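Bench notebook, Ellery workshop
02/12/2022

Toy sorting table, still going. I said in September this would be a quick little job and I'm now well into my second notebook, so let that be a lesson to me. Writing this up before I go home because the last entry was three words long and I couldn't work out what any of them meant.

Main news is that I've finally settled on the table covering. The Fovotstead pale sheet is gone (good riddance, every scuff showed and the glare gave me a headache by lunch) and we're on the brown. Much easier on the eyes! It goes on smooth if you start from the near side and push the slack away from you, but I still can't get the far edge to lie down properly. I've tried warming it and I've tried weighting it overnight with catalogues. Might just live with it. If anybody has a roll of the wide double-sided tape squirrelled away, please leave it on my stool and I'll ask no questions.

The brown also makes a nice plain background for the bright plastic, which was the other half of the plan. I had the blue-green tray out with nothing in it, just to see how the colour sat.
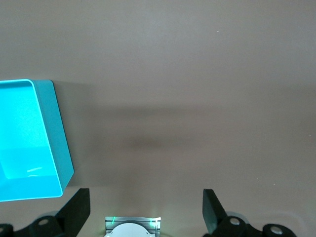 I like it. You'd have to try pretty hard to lose that tray on this table. I was worried about the rounded corners, because small things love to ride up a curve and sit there looking pleased with themselves, but for anything car-sized I don't think it matters. The low sides are good too. My first pick was the deep Dravar tub and it was a nuisance from the start, I was reaching down into it like I was after the last pickle in the jar. The tub has gone back under the bench and is now full of rags.

Lighting is still a grumble. There's shadow across the middle of the table and I've shuffled the lamp more times than I care to admit. Moving it left only sends the dark bit somewhere else. A second lamp on the other side would soften it, I think, but that means another power board and the floor is already a dog's breakfast of cables. Parking that one until next week.

On to the toys. The box from Prendisero came to 25 pieces, catalogue 1052, mostly vehicles with a few odd animals in the bottom that I don't remember ordering. I gave them all a wipe with warm soapy water and a soft toothbrush, dried them on a tea towel, and put 19 aside as good to use. The rest have sharp bits of flashing on the wheel arches or axles that stick, and I'll have a go at them with the fine file when I'm in a patient mood. Today wasn't it.

For the afternoon I went with one toy and one tray, nothing else to fuss over. Yellow car out to the left, tray off to the right, bare table in between. 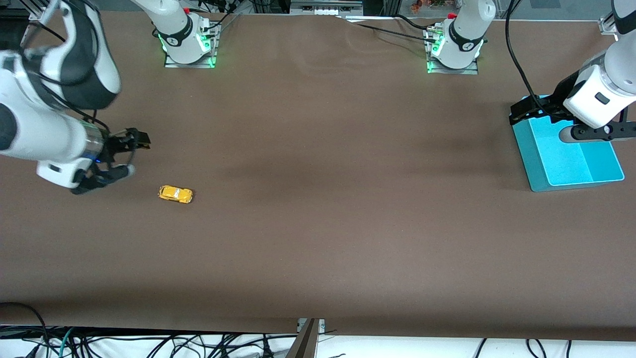
I do love that little car. It's the rounded beetle sort, and the yellow against the brown is so cheerful it nearly makes up for the weather. It's my favourite out of the whole box and I'll be cranky if it goes missing (you know who you are).

Still undecided about which side the tray should live on. Right suits me, but I'd like to run a session the other way round and see if I'm just being set in my ways. The divider is handy regardless, I'm thinking cars in the big part and the small odds and ends in the narrow strip. Need to check the animals fit, the giraffe looks doubtful.

To do Monday:
Flatten far edge of the sheet, or give up gracefully
Price a second lamp and a short power board
Tidy the cables on the floor, tie them in bundles
File the rough wheel arches
New labels for the toy box, the old ones have gone furry
Return the good scissors to the front bench, they were in my apron again

Kettle's been descaled, by the way. Tea is much improved.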